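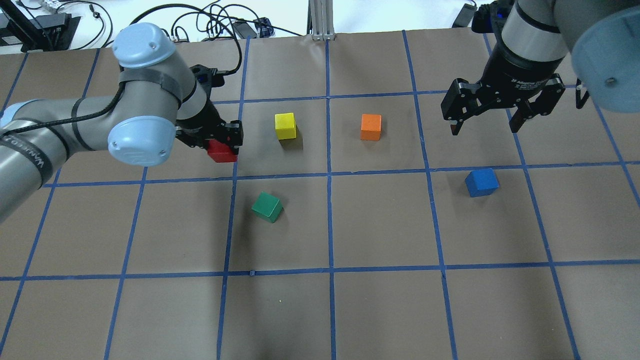 Colored cubes on a taped paper grid

Questions we hear a lot about the cube grid

What do I need to make one?
Brown paper, a roll of blue masking tape and a flat table, and that really is the whole shopping list! Smooth the paper right out to the edges before you start, then lay your long strips across and the shorter ones up and down. Please don't fret over a wobbly line — mine always wander a little by the far side.

Which cubes work best?
Wooden ones, if you have them, in plain bright colors like red, yellow, orange and blue. We're very fond of the ones in the Skitham box, but odds and ends from an old toy chest will do nicely.

How big should the cells be?
Big enough for a cube to sit well inside the tape, with room for fingers on either side. For our 2 inch cubes we like the lines well spread out.

How do you play?
However you please, really. At our Thursday table in Prastthorpe we start by naming a color and a cell, and someone moves the cube there. Leave plenty of cells empty or there's nowhere to go.

Can I reuse the paper?
Oh yes, for weeks — just roll it up with the tape on the outside so it doesn't crease.

Contact Tuhiwai Table Games, ext. 3241 | © Tuhiwai | Back to top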